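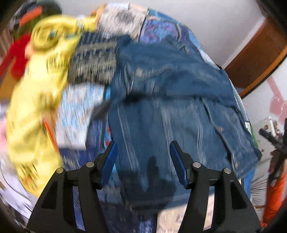 第5章 洗濯物の山をたたむ

オデロ式衣類整理セット「オレオ」をお使いいただき、ありがとうございます。前の章で引き出しの仕切りを組み立てていただきましたので、いよいよ中にしまうものの支度に入ります。取り込んだ洗濯物をベッドの上にどさっと広げたところから始めましょう。床でもかまいませんが、腰のことを考えますと、ベッドくらいの高さがいちばん楽なように思います。

5-1 山をほぐす

1. 山のいちばん上にあるものから手に取ります。下から引き抜くと、せっかく伸びていた布までねじれてしまいますので、どうぞあわてずに。

2. 厚いもの(ジーンズ、セーター、フリース)と、薄いもの(シャツ、シーツ類)に分けます。迷ったものは、とりあえず厚いほうへ入れておいてください。

3. ニットは肩や袖口をつままず、身ごろをまとめてすくうように持ち上げます。紺のニットのように目の詰まった編み地は、見た目よりも重みがあるものです。一か所だけをつまんで長くぶら下げていると、そこが伸びてしまいます。 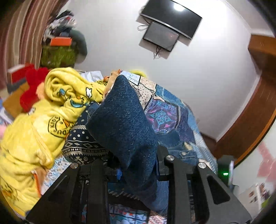

持ち上げたニットはいったん脇の平らなところに寝かせ、手のひらで軽くなでて形を整えておきましょう。子ども用の黄色いフリースのようにファスナーの付いた服は、引き手が編み目に引っかかりやすいので、ニットと重ねないでおくと安心です。わたくしども編集係のアスセナ・ロサレスも、お気に入りの一枚をこれでだめにしたことがあり、この一文だけはぜひ載せてほしいと申しておりました。

注意:ファスナーは必ず上まで閉めてからたたんでください。

5-2 ジーンズを広げて折る

1. ジーンズをベッドの上に大きく広げます。下にキルトなどが敷いてあっても差し支えありませんが、しわが寄っていたら先に伸ばしておきます。

2. 端を2か所で持ち、少し浮かせてぴんと張ります。デニムは縫い目のところが丸まりやすいので、巻いた縁を開くつもりで、ゆっくりと引いてください。

3. 張ったまま静かに下ろし、左右の脚を重ねます。ボタンが内側に入ると、あとで生地に丸い跡がつくことがありますから、外に出しておくのがおすすめです。

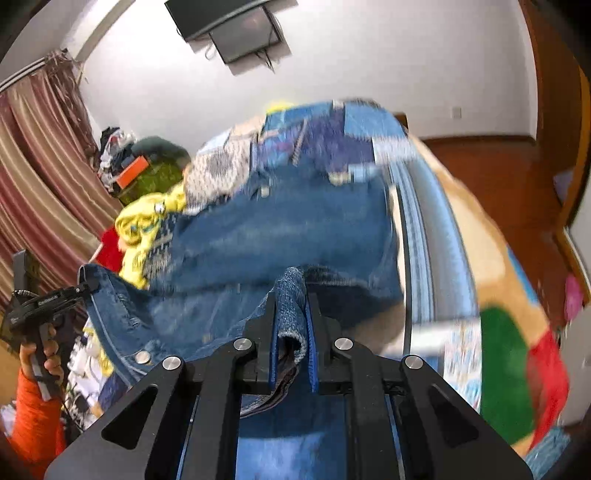
4. 裾から腰へ向かって半分に折り、もう一度半分に折ります。仕切り「トラルパレ」にお入れになる場合は、さらに折って幅をそろえてください。きっちり合わなくても、引き出しが閉まれば十分でございます。

5. 折り山を上に向けて立てて並べます。色の濃いものを奥にすると、朝の暗いうちでも探しやすくなります。

ご注意:ひとつの仕切りに詰めるジーンズは5本までにしてください。それ以上は仕切りの爪に無理がかかります。

補足:キルトや毛布など大きなものは、山がすっかりなくなってから最後にたたみます。そのころには広い場所も空いて、気持ちもいくらか軽くなっていることでしょう。お茶を一杯はさんでからでも、遅くはありません。

改訂 2018/03/12 文:ファウスティノ・エスコベド

関連する項目
・第4章 仕切り「トラルパレ」の組み立て
・第6章 引き出しへのしまい方
・大判の毛布とキルトのたたみ方
・収納袋「エレン」のお手入れ
・交換部品のご注文(品番2118)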